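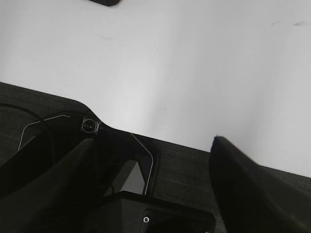
Reading a magnesium label

I changed magnesium supplements in September and spent more time on the label than on the choice. The old one was a Brumon tablet, bought out of habit. The new one is a loose powder sold by Cunthorpe, in a tub with a scoop. The tub says 518 mg per serving on the front, in large type, and the number on the tablets had been a good deal smaller. On the face of it the powder was the stronger product. It is the weaker one.

The difference is in what is being weighed. Magnesium is never sold as the bare metal for swallowing. It comes bound to something else, and the something else has mass. A label can state the mass of the whole compound or the mass of the magnesium inside it, and the second figure is usually called elemental magnesium. Both are legitimate numbers. Only the second one can be compared between products, or set against a daily intake figure.

In the Cunthorpe powder the compound is magnesium citrate. Citrate is a large partner for a light metal, so magnesium makes up less than a sixth of the dry compound by weight, and less again if the form used carries water of crystallisation. The big number on the front is the citrate. The elemental figure is on the back, in the nutrition table, below the serving size and above the storage instructions, and it is the one to read.

Magnesium oxide, the form in the Brumon tablets, is the other way round. Oxygen is light, so more than half of the compound by weight is magnesium. That makes oxide compact and cheap, and it lets the maker print a respectable elemental figure on a small tablet. The drawback is that oxide hardly dissolves in plain water. It needs stomach acid to get into solution, and studies comparing the forms have generally found that less of it is absorbed than of the citrate. A tablet with more magnesium in it does not necessarily deliver more.

How much less is a harder question, and I would not put a figure on it. Absorption is commonly estimated from how much magnesium turns up in the urine over the following day. The result depends on the dose, on what else was eaten, and on how well supplied the person was to begin with. Someone running low absorbs a larger share and keeps more of it. A single large dose is absorbed less efficiently than the same amount split up. Much of the published work was done on small groups, often young and healthy, with different doses in each study. The ranking of citrate above oxide holds up reasonably well. The multiples quoted in advertising I would leave alone.

Then there is the unabsorbed part. Magnesium that stays in the gut draws water in, and that is how magnesium laxatives work. Citrate and oxide are both used for the purpose at higher doses. People who are told that citrate is gentle and oxide is harsh are sometimes surprised by the citrate. The sensible approach is to start low, take it with food, and wait several days before changing anything.

Bisglycinate is the third form that turns up on most shelves. It is magnesium attached to glycine, an amino acid, and it has a reputation for being easier on the stomach. Magnesium is again a small fraction of the total. Some products labelled bisglycinate also contain oxide, described as buffered, and this brings the elemental figure up without making the capsule larger. The ingredients list will show it. The front of the pack often will not. 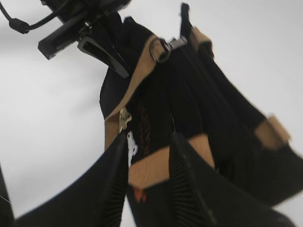

A reader's comment on my zinc post, which had drifted on to this subject, was that all of it is splitting hairs and that a handful of pumpkin seeds would settle the matter. I agree with part of that. Pumpkin seeds are a good source, as are almonds, wholemeal bread, beans and dark green leaves, and for someone eating those regularly a supplement may do nothing measurable. Food also comes without the laxative problem. My own diet is heavy on white rice, and I know from keeping a food diary that I fall short most weeks. The diary has its own errors, mainly portion sizes, but the shortfall is larger than I can blame on those.

I did consider a blood test. The ordinary one measures magnesium in serum, which holds a very small share of what is in the body. Most of the rest is in bone and inside cells, and the body keeps the serum level steady by drawing on those stores and adjusting what the kidneys let go. A low serum result means something. A normal one leaves the question mostly open. The pharmacist at Moradi, in Nurkgate, also asked whether I took anything else, and it was the right question. Magnesium binds to certain antibiotics and to some osteoporosis medicines and stops them being absorbed, so they have to be taken hours apart. Thyroid tablets need a gap as well. Anyone with reduced kidney function should not be taking magnesium without medical advice, as the kidneys are the route by which the excess leaves.

The powder brings a measuring problem the tablets did not have. The serving is given as 2 level scoops, and the scoop is a measure of volume, while the dose is a mass. Powder settles in transit. A scoop from the top of a new tub and a scoop from the bottom of an old one will not weigh the same.

I now use a small kitchen scale that reads to a tenth of a gram. Its last digit wanders, so for a quantity this small the error is still noticeable, but it is an improvement on the scoop. The scoop can be heaped without my meaning to.

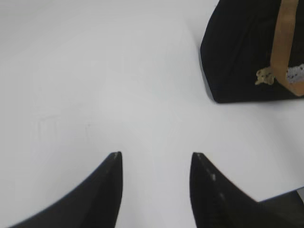
Citrate powder is fine enough to drift, and some of it leaves the scoop every time. It is best handled over a surface where a spill will show. A plain white tabletop with a smooth matt finish is about the worst background for a white powder under even light, and a dark baking tray put down first solves the problem. Whatever lands on the tray can be tipped into the glass. The powder should go into the water slowly, with stirring, or it clumps. It takes longer to clear in cold water than the instructions suggest, and it tastes sharp.

I have kept to the elemental figure throughout and ignored the front of the tub. My intention is to carry on for 3 months at the same dose, in the evening with food, and keep the diary going alongside it. I am not expecting to feel anything. The claims about sleep and cramp are widespread and the evidence for them is mixed, weaker for ordinary night cramps than the packaging would lead one to think.

The remaining Brumon tablets are in date and I will use them when travelling, as a tub of white powder in hand luggage is more trouble than it is worth. The next post will be on calcium carbonate, where the same confusion between compound and element arises and the numbers on the front are larger still.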